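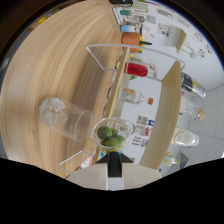 Re: [morkine-allotments] Limes, lemons and the cold end of the polytunnel

From: Aslak Strand
To: morkine-allotments
Date: July 23, 2020

Abilio Carrasco wrote:
> Has anyone on the list managed to keep a lime going through the winter
> without heating? Mine dropped nearly every leaf in March and I had more
> or less given it up for dead, but there are now 7 new shoots on it, all
> below the old fork. Do I cut back to those or leave the top on and
> hope? It's in a terracotta pot against the back wall, facing south-west.
> Also, what are people feeding with? The stuff from Bermúdez has gone up
> again and I'm not paying that for a bottle of blue water.
>
> Abilio
> Plot 22

Hi Abilio, hi all,

Good news about the shoots! Before you do anything though, have a look at where the graft is. Nearly all the limes you buy in this country are grafted, and if those shoots are coming from under the join then they're rootstock, and you'll end up with a very healthy, very thorny thing that gives you sour little fruit full of pips. I did this with my first one. Grew it on for three years, terribly proud of it, and then Ramiro came round, turned over a leaf and said "that's not a lime, is it". The leaves on mine came in threes, so check for that (a lime leaf is single, with a little wing on the stalk).

If they're above the graft, then I'd scratch the bark on the old top with a thumbnail. Green underneath, leave it on. Brown and dry, take it off just above your highest good shoot. I wouldn't go mad with the secateurs in one go, maybe lose the obviously dead bits now and see what the rest is up to in a month.

On winter, mine lives at the cold end of the tunnel with two layers of fleece and no heater, and it's come through four winters like that. What nearly killed it was water. I was giving it a can a week in January because the top of the compost looked dry, and of course down at the bottom it was a bog. Now I lift the pot a bit on one side and if it feels heavy I walk away. Some winters it gets a drink three times between November and the end of February and that's it. It still drops some leaves and looks thoroughly miserable by March, so yours may not have been as far gone as you thought.

Terracotta is fine, I think, but get it up on feet or a couple of bits of brick. A pot sat flat on paving stays cold and wet underneath for weeks.

Feed: I've stopped buying Bermúdez as well. I use ordinary tomato feed at half strength from now until September, then nothing much. Anselmo Requena swears by a proper citrus feed all year round, a summer one and a winter one, and I have to admit his lemons are better than mine, so take your pick. If the new leaves come out yellow with green veins, that's usually our tap water, which is hard as nails. Rainwater if you've got a butt. I've got mine off the shed roof now and it made more difference than any bottle did.

One other thing, keep an eye out for scale. Little brown bumps along the stems and the midrib, and the leaves underneath go sticky. I wipe them off with a cloth and a drop of washing-up liquid. Tedious, but an hour with the radio on does the whole tree.

Fulgencio, did you ever hear back from the nursery at Tranudville about the group order? I'd still take two of the smaller ones if they'll deliver as far as the Prulloslow road. And I've got a spare roll of fleece if anybody's short, it's on the shelf in my shed, just ask first because the door sticks and you have to lift it.

Abilio, let us know what the graft looks like. If you can't find it, look for a kink or a change in the bark a few inches up from the soil.

Cheers,
Aslak

_______________________________________________
morkine-allotments mailing list
To leave the list, send a blank message with "unsubscribe" as the subject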